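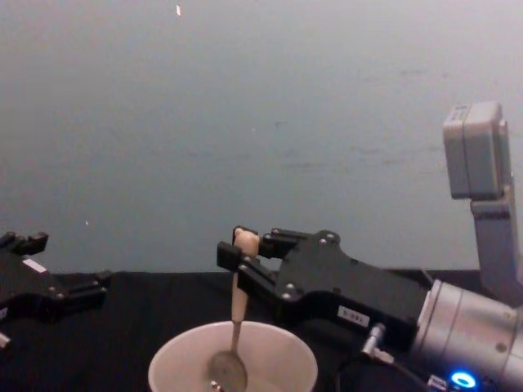 Slide 1: The spoon and the cup

Hello everyone, and thank you for coming to the small room! I've got twenty minutes and I'm going to spend all of them on stirring. A spoon, a white cup, a dark cloth on a black table. Leave this slide up while people find seats.

Ask the room: who stirs in circles? Who goes back and forth? (There is always a strong back-and-forth faction at the rear. Let them talk for a bit.)

Slide 2: Why I got hooked

I started keeping notes on hot drinks in 2022, when the Samham tea room asked me to help write their serving sheet. The sheet had a whole paragraph on water and a single word on the spoon: "stir". I went home and made cup after cup trying to work out what that word meant, and I have loved this subject ever since.

Say the bit about sugar sitting at the bottom. Everybody knows that last gritty mouthful.

Slide 3: Holding it upright

Go back to the first slide for a moment and look at the spoon. It's upright, over the cup. I'm very fond of this position! Coming straight down, the bowl of the spoon can reach the bottom, where the sugar is. If you come in at a slant you meet the rim first, you get a clink, and quite often you get a splash as well.

Do the demo now. Pour 200 ml from the flask, one spoonful of sugar, spoon straight down, then slow turns. Don't rush it. Hold the glass up so the front rows can see the grains lift — it really is lovely when they go.

Then the same again with the spoon slanted. Keep talking while it settles.

Slide 4: Back and forth

Be fair to the back row. Back and forth breaks up the swirl, and in a wide cup it mixes very nicely. In a narrow one I find it slops. Bùi, the coffee stall by the station, serves condensed milk at the bottom of the glass, and there you want neither: you lift from underneath, fold it over, and do it again until the stripes have gone. Gorgeous stuff.

Slide 5: What goes under the cup

Cloth! I will defend a cloth on the table to anyone. It quietens the cup, it catches drips, and a dark one forgives tea. Weltmont used bare tabletops for their tasting day last November and the noise was unbelievable.

If short of time, skip the coaster story.

Slide 6: Your turn

Cups are on the side table, spoons in the jar. Try one upright and one slanted, same drink, and taste the last mouthful of each. Shout out what you find.

Questions after that. Flask needs refilling before the second session.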